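A Morning at the Skestwood Soap Works

I had been meaning to visit the soap works at Skestwood for years, and when my cousin Iveta Havlíček wrote to say they were opening the doors for a day I booked two places before I had even checked the train times. The train, as it happens, only goes as far as Vanlow, and after that you wait for a little bus that takes the long way around by the reservoir (sit on the left if you can, the view is lovely).

Our guide was Joaquín Riquelme, who has boiled soap there most of his working life and talks about it the way other people talk about their grandchildren. He started us off in the pan room, where the biggest kettle holds 200 gallons and the air smells of warm tallow and lavender all at once. It sounds dreadful, I know, but I got rather fond of it by the second room. He let us stir a small pot of the olive oil batch, and I can report that it is much harder on the shoulders than it looks!

From there we went up to the drying loft, my favorite part of the day. The bars sit on slatted racks for 5 weeks, turned by hand, and on a good day they stamp 160 of them before lunch. Iveta asked whether anyone ever stamps one upside down, and Joaquín went and fetched one from his own windowsill.

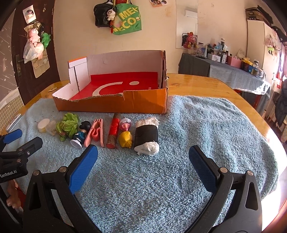
Lunch was soup and dark bread in the old packing room, and we shared a bench with Agustina Bustos, who had come all the way from Rothe and makes her own shampoo bars at home. She gave me her recipe on the back of a bus timetable — I have yet to try it, but the rosemary is already drying in the kitchen.

The next open day is in September, and tickets are sold at the gate shop. Wear flat shoes, the loft stairs are steep, and bring a bag for the offcuts, which they sell by the scoop.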